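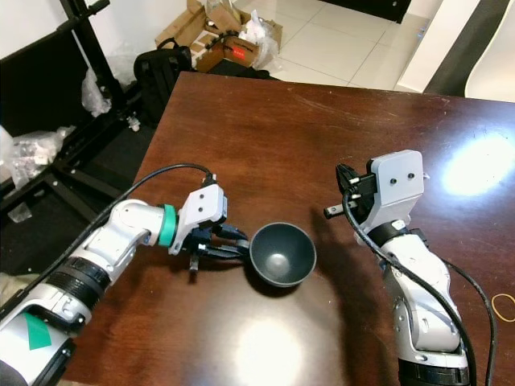

Flemano Tableware Words

README, version 2

Flemano is a small word list of the names people use for bowls, plates and cups at home. It has nearly 400 entries, collected from family recipe notebooks and from letters sent to us by readers of the Fanau newsletter. We made it for people who study everyday language, and also for translators of cookbooks, who often ask us what size a "small bowl" should be.

What is in the files

words.csv has one entry per line. The columns are: headword, region, meaning, source, note. The text is in UTF-8, so please check this setting before you open it in a spreadsheet, otherwise the names with accents will be broken.

sources.txt gives the notebook or letter for each entry. Private letters have only a code. The key to the codes is kept by Alžběta Machala and is not shared.

How the entries were chosen

An entry was accepted when two readers understood the word in the same way. Svetozár Baláž and Žofie Beneš did the reading. When they did not agree, the word stayed in the list with the mark "open" in the note column. Words for pots and pans are not included, they are planned for the next version.
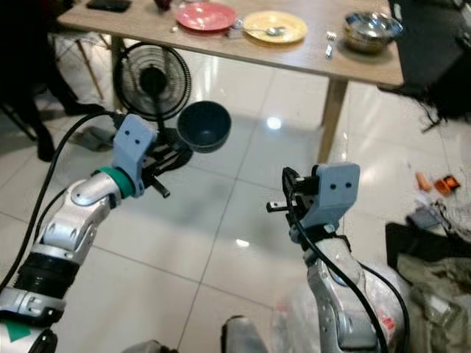 A dark bowl, held at a slight tilt.

Known problems

The region column is weak. Many writers moved during their life, and we put the place where the notebook was kept, which can be different from the place where the word was learned. Seven entries have no region at all.

The meaning of "deep plate" and "soup bowl" overlaps. We did not try to separate them. If your work needs this difference, please go back to the sources.

Some spellings from the Ševčík notebook are uncertain, the handwriting is difficult and the ink is pale in November pages.

Use

You may use and change the list freely. Please name Flemano and the version number. Corrections can be sent to Branislav Havlíček, with the headword in the subject line.

Last change: 26th March, two double entries removed.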